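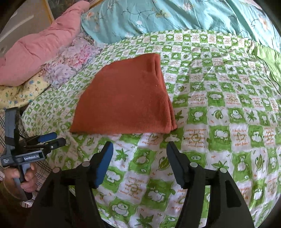 Villidus period underwear is made to be worn on its own or as a backup, and most of the questions we get are about the nights. How much will it hold, will it leak, what happens to the bed. The short answer is that the overnight styles are enough for most people on most nights, and on the first night or two with a new pair you may want something between you and the bedding. A folded layer in a deep color, like the rust-orange one on the green-and-white checks, will do fine. You don't need a special pad for it. The rest of this page goes into more detail.

Last updated 26 June 2023

Which style should I start with?

Most first orders are for the Mendus Brief, our medium-absorbency pair. If your flow is light, or you want something for the last couple of days, the Mendus Light is thinner and dries faster. For sleeping, choose the Mendus Night. The lining runs all the way up the back, so it works whether you sleep on your back, your side or your stomach.

How many pairs do I need?

Three to five will get most people through a cycle if they do laundry every couple of days. If you wash once a week, plan on seven. We suggest buying one pair first and wearing it at home for a day.

How long can I wear one pair?

Up to 12 hours, less on a heavy day. If the fabric feels wet against your skin or you notice an odor, change. You can wear a pair all night and then put on a fresh one in the morning.

What if I leak at night?

Check the fit first. Gaps at the leg are the usual cause, and going down a size often fixes it. If the fit is good and you still leak, wear the Night style with a tampon or cup on your heaviest night. Tampons should not stay in longer than eight hours, so set an alarm if you are a long sleeper - or use a cup, following the time limit on its package.

How do I get blood out of sheets and clothes?

Rinse with cold water as soon as you can, from the back of the fabric. Hot water sets the stain. For a dried spot, soak it in cold water for 30 minutes, rub in a little liquid detergent, and rinse again. Hydrogen peroxide works on white cotton, but it can lighten colors, so test it on an inside seam. Don't put anything in the dryer until the mark is gone. Wool and other delicate knits should be dabbed and not rubbed.

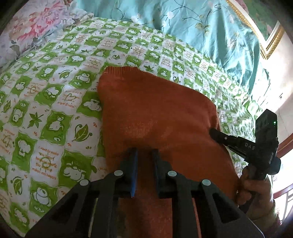

Rust orange against a green-and-white checkered print.

How do I wash the underwear?

Rinse in cold water until the water runs mostly clear, then machine wash cold with your other laundry. A mesh bag helps protect the leg elastic. If your washer lets you choose the spin speed, keep it at 1000 rpm or lower. Hang to dry.

Please don't use:

Fabric softener or dryer sheets (they coat the lining and it stops absorbing)
Chlorine bleach
An iron
The dryer on any heat setting

I used fabric softener by mistake. Are they ruined?

Probably not. Wash them two or three times with plain detergent and no softener. Absorbency usually comes back.

How long do they last?

About two years with normal use. Replace a pair when the elastic goes slack or the lining starts to separate from the outer layer.

Can I wear them after having a baby?

Yes, once your bleeding has slowed. In the first days after a birth, use the large pads your hospital or midwife recommends, because it's easier to keep track of how much you are losing.

How do I know if my period is too heavy?

Call a doctor if you soak through a pad or tampon every hour for several hours in a row, pass clots the size of a quarter or larger, or bleed for more than seven days. Feeling dizzy, short of breath or very tired along with heavy bleeding is also a reason to call. We sell underwear and can't tell you what is causing it.

Do the sizes run small?

The Brief and Night were recut in April and now fit true to the chart. Before that they ran small. If you are replacing an older pair, measure your hips again and don't go by the label. We checked the new chart against 743 customer returns, and nearly all of the problems were at the leg opening.

Where do you ship from?

Everything ships from our Gruvach warehouse. Orders placed before noon go out the same business day. The Kļaviņa lace-trim pairs are sewn in small batches and can take an extra week.

Can I return a pair I've worn?

One pair per customer, within 60 days of delivery. Write to us before you send it. Unworn pairs can be exchanged for another size at no charge.

Who answers the emails?

Babatunde Akande and two others on the customer desk. Include your order number and the style, and if it's a leak question, tell us where on the garment it happened. You should hear back within two business days.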